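Last updated: Sunday, June 30, 2019

Visit to the open day of the Otard textile printing works

We took the early bus from Skistoston and arrived at the gate before it was opened. The works is in an old mill by the river, and the entrance is on the back side, so please do not follow the first sign as we did. A ticket costs 17 crowns and includes coffee.

Our group was led by Zawadi Laizer, who has worked in the printing hall for many years. She showed us how a screen is stretched and how the ink is pressed through it with one long pull. I was allowed to try it on a piece of waste cloth. My line was crooked, and my sleeve became blue.

After that came the color kitchen, which I liked the most. There are 154 recipes in a card box, all written by hand, and the oldest cards smell of oil. The hall next to it was very loud, and I understood only half of the explanation.

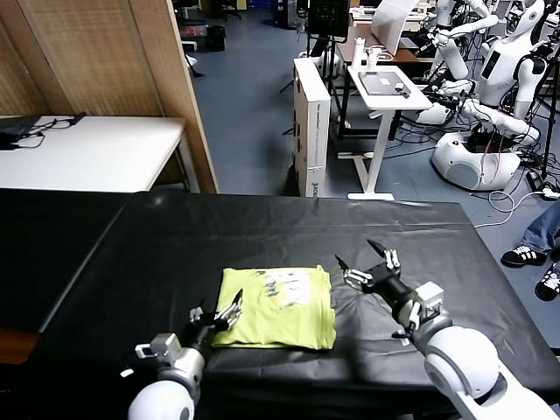 Can visitors buy the printed shirts on the same day?

The shop beside the canteen sells them until four o'clock, but it takes only cash.

For lunch there was a bean soup with dark bread. I would advise to eat early, because at noon the line reached the stairs. The tour lasted 40 minutes, and my friend went twice.

Comments

Muli: Thank you for the report. Is the color kitchen open also in January?

Vasylyna Symonenko: We went in the afternoon and the soup was finished. The bread was still good.

Pedov: The back entrance has three steps, please bring help if you come with a stroller.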